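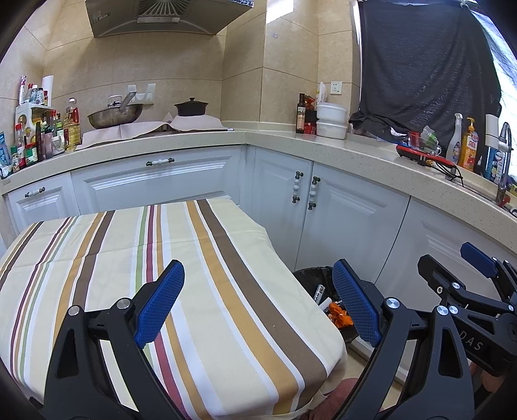
Agosto, caderno do tingimento, fim da manhã. Voltei hoje ao castanho de casca de noz, que me anda a roubar o sono desde que a Idun Magnusson nos trouxe aquele saco enorme de cascas verdes (as mãos dela ainda estão da cor de um armário antigo, coitada). O que eu procuro é um castanho largo e sossegado, que aguente ao lado de um laranja acastanhado sem o engolir. Tenho em casa, em cima da mesa da cozinha, uma toalha creme que faz isso muito bem: a risca castanha larga e a laranja-tostada vão lado a lado, as duas debruadas a branco, e é o branco que as deixa respirar. Mais para o meio há um verde estreitinho encostado a um bordô, combinação que eu nunca teria tido coragem de pôr num tear e que agora me apetece experimentar.

Preparei o banho com as cascas de molho desde ontem à noite, em água da chuva. Panela grande, lume baixo, uma hora sem deixar ferver. Coei por um pano velho e voltei a coar, porque da última vez ficaram uns grãos no fundo que me mancharam a meada toda, e a Harpreet Tremblay ainda hoje me fala disso com um carinho que dispenso.

Banho A: 1000 g de cascas, 6 litros de água, algodão sem mordente. Saiu um bege-camelo simpático, um bocado tímido. Lavado e posto à sombra.

Banho B: as mesmas cascas, segunda extração, algodão tratado com alúmen a 15% sobre o peso da fibra. Mais quente, mais fundo, com um fundo avermelhado que me agradou logo. Anotar que a meada pesava 951 g em seco, o que é muito para a panela azul; da próxima vez divido em duas, que aquilo mexe-se mal e fica sempre uma parte mais clara junto ao atilho.

Banho C: igual ao B, com um nadinha de ferro no fim. Escureceu num instante! Tirei a meada a correr e mesmo assim ficou quase café. Bonito, mas já não serve para a risca larga; guardo-o para um fio de remate, fininho, na beira do pano.

Para o laranja ainda estou dividida. A casca de cebola dá uma cor linda no primeiro dia e depois vai-se embora com a luz, toda a gente que já tingiu com ela sabe a tristeza que é. A Harpreet insiste na garança com banho ácido e um resto de lírio-dos-tintureiros por cima. Tem provavelmente razão, só que a garança que veio da Cheema era moída grossa e largou pouca cor. Pus a amostra de cebola na janela do lado sul, metade tapada com cartão, e vou espreitando. Idun, se leres isto antes de mim, não tires o cartão, por favor.

Quanto à teia: penso em fundo cru, castanho B na risca larga, dois ou três fios crus a separar, depois o laranja. O pano é a encomenda da Edley e eles querem que aguente até 6 lavagens antes de ir à feira, para se ver como as cores assentam. Acho sensato. Também acho que vou pôr os fios de separação mais grossos do que o desenho pede, para o castanho não sangrar para o lado na primeira água.

Falta fazer:
pesar o alúmen que sobrou e escrever no frasco
pedir à Cheema garança em pó fino
lavar o pano de coar (está um horror)
urdir uma amostra estreita com o B e com o C
perguntar à Idun se ainda há cascas na arca ou se já foram todas para a composteira

Quatro da tarde: o B secou e perdeu um pouco do vermelho. Continuo a gostar dele. A meada do A ainda está húmida por dentro, viro-a antes de sair.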